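Review: Granolon 2, a simulated tabletop benchmark for arm manipulation

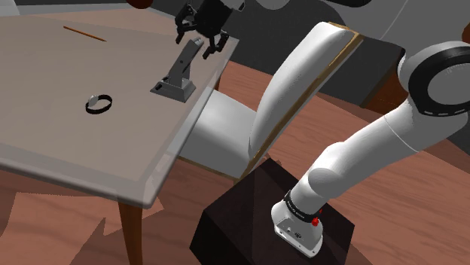

Simulated tabletop task. The gripper is open over the gray stand; the black ring and the brown stick are also on the table.

Granolon 2 is a simulation package for training and scoring single-arm policies on small-object tasks. I ran it for most of September with two policies: Jelent, a plain imitation learner, and Yeom, which adds a contact prediction term to the same network. Both were trained on 800 demonstrations and tested over 2,000 episodes.

Setup is simple. Scenes load from one config file, and resets are clean. Rendering is good enough for camera-based policies, with soft shadows and believable wood grain. Contact is weaker. Thin objects sometimes slide after a firm grasp, and the default friction values need to be replaced before any result is worth reporting.

With corrected friction, Yeom completed 132 more episodes than Jelent. Most of the gain came from ring placement, where Jelent tended to release early. On stick pickup the two were level. Changing the random seed moved the totals by 12 episodes at most.

The scoring script logs only the final state, so a dropped and recovered object counts as a clean success. Stuvside, the older package I used before, logs every contact event. Granolon 2 is faster and easier to extend, but I would keep Stuvside installed for failure analysis until the logging is fixed.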